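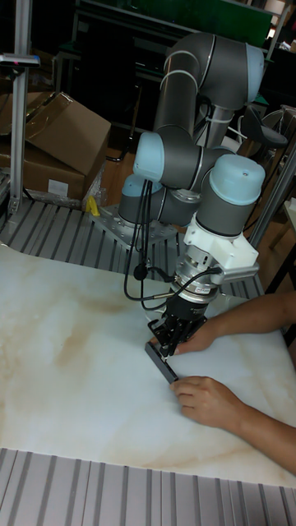

*Last changed: Fri 25 January*

The insertion recordings now run to 1,938 episodes, of which I would train on fewer than I hoped. These notes cover how I record them and what I changed in the procedure, mostly so that I stop rediscovering it.

All episodes are taught by hand. The arm is in gravity compensation, Wisis logs joint positions and the wrench at the wrist, and whoever is teaching moves the tool and the part together. I had used remote control for the earlier set, with Flelten as the leader device. It is fine for reaching and placing. For contact it was poor: the operator feels nothing, so the logs fill up with small corrections made by eye, and the policy learns to hesitate in the same places.

Settings at present:

- Logging at 200 Hz, downsampled afterwards
- Wrench bias reset before each episode, tool vertical, no contact
- Stiffness zero on all axes while teaching
- Episodes with a wrist force spike in the first second are discarded

The bias reset matters more than I expected. I skipped it for one block of 800 episodes and the offset drifted far enough that light contact read as no contact. I tried to correct it in software using the free-space segments. Sølve Hägglund looked at the result and suggested I record them again, and I did, over most of a week. 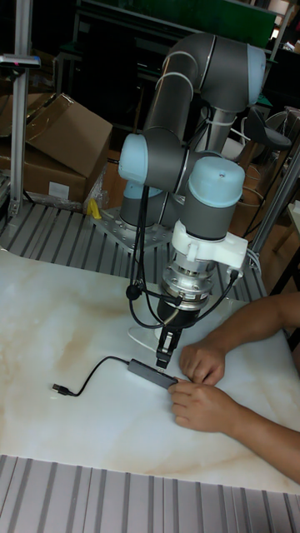
Compliance in the part is the next problem. A rigid test block gives clean force traces and teaches very little about real connectors, where the housing shifts under load and the cable pulls on it. With the USB hub, the teacher holds it on the tabletop by one end, so the hand becomes part of the fixture and its stiffness differs from person to person. The hub's own cable leaves from the other end, and I now lay it out to the left before every episode. When it was left coiled, it turned the hub slightly and added a torque I could see in the log but could not attribute to anything.

I considered a clamp. Fasach sells a small one that would fit the profiles, but a clamped hub makes the task easier than the one I want solved, and the policy trained on clamped data did badly on a hand-held part.

Replay is still done in Tang at quarter speed. It shows the wrench and the joint trace on one axis, and bad episodes are easy to pick out by the double peak at contact.

Still open:

- Whether 1,000 clean episodes beat the full set. I have one run each way and they disagree.
- Two teachers or one. The second teacher approaches at a flatter angle.
- Cable routing on the arm itself, to be redone in March.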